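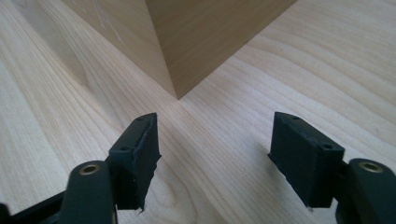

Corner of a wooden block or box on a pale wood table.

Hollis Ferreira
January, 7:40 pm

Okay, senior center thread! I went to the county's listening session in Clultdale tonight and I have thoughts (and a sore backside from those chairs).

So the county wants to fold our center into the new one in Urunmont. Same programs, they say, bigger building. Fine, but the bus out there takes 53 minutes each way and my mom won't do that for a lunch and a blood pressure check. 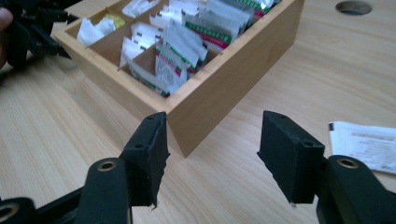 They had 65 survey forms back. Sixty-five! Our lunch list alone has 152 names on it, so who got asked? Wenche Wikström from the county aging office said the forms went out with the property tax notices. Renters don't get those, Wenche!

To be fair she wrote that down and said they'd do a second mailing. She also stayed almost an hour past the end taking questions, which I did not expect.

Written comments are open for 33 more days. Paper is fine, drop it at the front desk. I'm doing mine tonight.

Recent posts
Who drives the Durrani Road shuttle now?
Rullo Hall flu shots, bring your card
Heating help forms are back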